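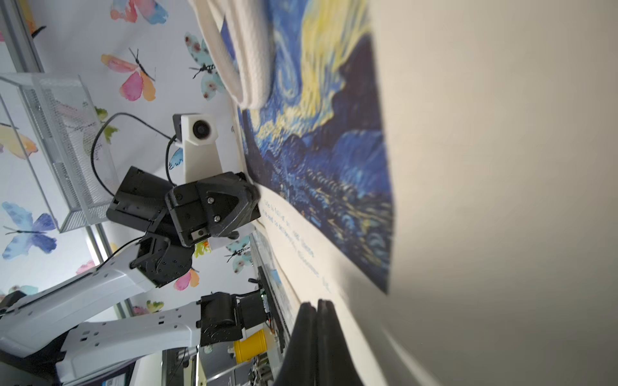 Sweater Folding Club: Your Questions

What do I need to bring?
Just your knits! Sweaters, scarves, that cable-knit throw you never know how to store — all welcome. We have four big tables, so there's plenty of room to spread out.

Why fold on a mat?
It gives you an edge to line things up with, and a smooth place to work. Ours have art on them, and the starry night one with the swirls is everybody's favorite (mine too). Any flat mat wider than your folded sweater will do at home.

How do I fold chunky cable knit?
Lay it face down, smooth it from the middle out, bring in the sides and sleeves, then fold up from the hem. Stop at two folds if it's really thick. Please don't press the braids flat — they look so good puffy!

Can I hang it instead?
I wouldn't. Heavy knits stretch at the shoulders, and a shelf is so much kinder to them.

How high can I stack?
Four thick sweaters is my limit, heaviest at the bottom.

Are kids welcome?
Yes, and they get good at this fast! Under tens need a grown-up along.

Who do I ask about a spot?
Write to Vimala Warrier at Samau. She keeps the list for every session in April.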